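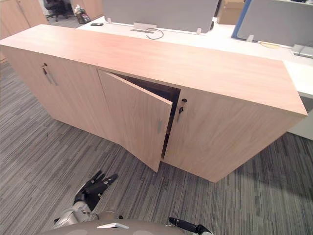
Storage cabinet, middle door partly open

Print this page | E-mail this page

2 Setting up the ground receiver

This section covers the Follia ground receiver used with Perbridge telemetry transmitters on sounding rockets and high-power sport rockets. Complete it before arming any vehicle. Installation of the transmitter in the nose cone or avionics bay is covered in a separate section.

Before you start

Charge the receiver fully. Confirm that the receiver and the transmitter carry the same firmware version; the version appears on the start-up display of the receiver and in the configuration log of the transmitter. Mismatched versions may link normally on the bench and drop altitude packets in flight.

CAUTION: Do not power the receiver with the antenna port open. Fit the antenna or the supplied 50 ohm load first.

Positioning the antenna

1. Set up the tripod on firm ground with a clear view of the launch rail and of the expected recovery area. Keep it at least some 126 metres from the rail, or at the minimum distance set by the range safety officer if that is greater.

2. Extend the legs and level the head using the bubble on the mounting plate. On sandy or ploughed ground, peg each leg.

3. Attach the directional antenna with its elements vertical. If the transmitter antenna is mounted across the airframe, rotate the elements to horizontal.

4. Run the feed cable down the centre column and secure it with the two straps. Leave enough slack for the antenna to reach full elevation without pulling on the connector.

5. Tighten the connector by hand. Do not use pliers.

NOTE: Parked vehicles, wire fences and metal sheds behind the antenna can reduce the signal while the vehicle is still on the rail. Move the tripod before changing any receiver setting.

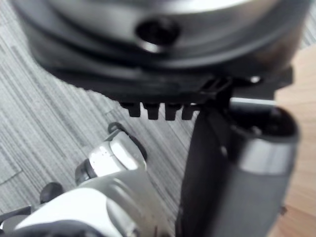 Round metal part and black flange, close view

Linking to the transmitter

1. Switch on the receiver and wait for the steady green indicator.

2. Switch on the transmitter. Its external switch should be reachable without removing the vehicle from the rail.

3. On the receiver, select LINK, then SCAN. The vehicle identifier appears when a valid packet is received.

4. Select the identifier and press ENTER. If more than one identifier is listed, check the label on the transmitter. Selecting the wrong unit does not affect the other vehicle, but its flight data will be stored under your file name.

5. Wait for a position fix. From a cold start, the first fix can take several minutes. Leave the vehicle vertical with a clear view of the sky during this time.

Setting the pad reference

Altitude above ground is calculated from air pressure at the pad. The reference must be set on the day of the flight and again if the vehicle has been waiting on the rail while the weather changed.

1. Select ALTITUDE, then PAD REF.

2. Compare the displayed sea-level pressure with the figure from the nearest aerodrome. If the aerodrome reports 1,027 hPa, for instance, enter that value and press ENTER.

3. Confirm that the altitude above ground returns to zero. A small drift in gusty conditions is normal.

4. Select units. Metres are the default. The setting alters the display only; recorded files are always in metres.

CAUTION: Do not reset the pad reference after the flight computer has been armed. The receiver will accept the change and the apogee reading will be incorrect.

Recording

Press and hold REC until the red indicator flashes. Recording begins at once and continues until REC is held again or the card is full. Start before the countdown, as the receiver does not store packets retrospectively.

After landing, keep the antenna pointed at the last bearing until the final position has been written down. Files are read with the Davstead viewer or exported to the Sarmiento log format. See section 5 for file names and column order.

If the link is lost during ascent, leave the receiver switched on and hold the antenna on the last known bearing. Do not rescan. The receiver will resume on the same channel when packets return.

This site uses cookies to remember your language and region. Accept | Manage settings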